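# Tornendale Lumbar Positioning Wedge

The Tornendale wedge supports the knees and lower legs during MRI of the lumbar and sacral spine. It brings the lower back closer to the table pad and takes strain off the hips, which helps patients with back pain hold still through longer sequences.

The core is closed-cell foam with no metal, zippers or snaps. The cover is a welded polyurethane skin with no exposed seams. It can be used at 1.5T and 3T. The wedge sits outside most spine coil arrays and does not need to be plugged in, registered or calibrated.

## Specifications

| | |
|---|---|
| Catalog number | TW-885 |
| Length | 65 cm |
| Weight | 3 kg |
| Cover | Polyurethane, welded |
| Latex | None |
| Warranty | 8 years on core, 3 years on cover |

## Use

1. Place the wedge on the table pad with the tall end toward the feet of the table.
2. Have the patient lie back and bring both knees over the ridge.
3. Check that the heels are clear of the table edge.
4. Fasten the strap loosely. It keeps the wedge from sliding and is not a restraint.

Patients who cannot bend one knee can use the split version (TW-885S), sold as two halves. Do not stack wedges. For prone exams, use the Citel ankle roll instead.

## Cleaning

Wipe with a quaternary ammonium or diluted bleach solution and let it air dry before the next patient. Do not soak or autoclave. Replace the cover if the skin is cracked or the weld has opened. Covers are sold separately and can be changed without tools.

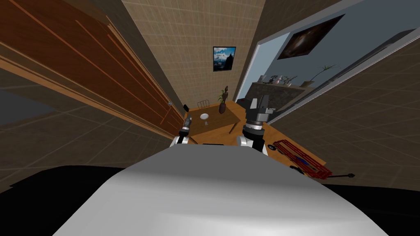
*Simulated room view: two robot arms, table and wooden door.*

## Ordering

Wedges ship in cartons of one. Hospital accounts in the United States and Canada are handled by Anouk Verstraete, and clinics and mobile units by Trí Bùi. Orders for Europe go through Pravetti.

The older gray wedge with the sewn cover will be discontinued in April. Replacement covers for it stay in stock while supplies last. They do not fit the TW-885.

Also available: Citel ankle roll, Þrastardóttir head cradle, table straps (pair).

Page updated January 9, 2023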